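Calen Foundation Grant: Midyear Report from the Urkodton School of Nursing

The grant was meant to bring two things to our teaching: more hours in the skills lab and a faculty that had been taught how to teach. We have managed most of the first. The second is coming along at the speed of faculty.

Skills lab. Evening sessions began in May, and students signed up for 1000 hours before we had finished arguing over the form. The lab stays open until 9 p.m. on Sunday, a slot we expected to be empty and which now has a waiting list.

Faculty training. Both workshops in the Bonsu series have been held. Attendance at the first was excellent, lunch having been mentioned in the invitation. We left lunch out of the second and learned something about motivation.

Clinical placements. Poltura Hospital has agreed to take our second-year students on two wards. The agreement took almost 500 emails, and we are not billing the grant for any of them.
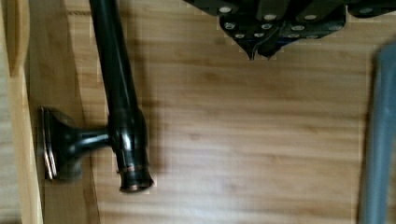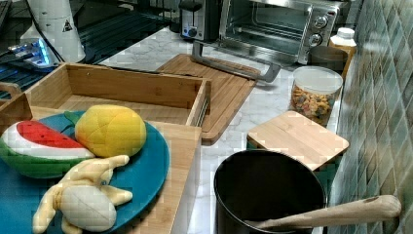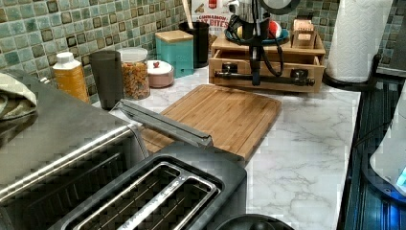
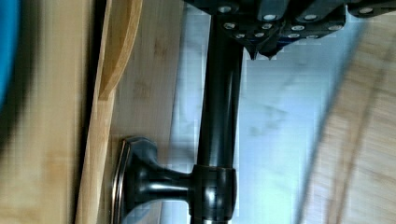

Home care is the part of the plan most changed since our last report. The new course covers diet, falls and medication in the patient's own kitchen, and students write a full care plan for a person living alone. Our first diet lesson leaned on a printed chart that put everyone to sleep, so the instructor now has them plan a day's meals from whatever is at hand, and a plush pineapple and a watermelon slice on a teal plate would do for the fruit. Grades on the meal-planning section will be in the next report, along with the lab's repair bill, which we are still reading.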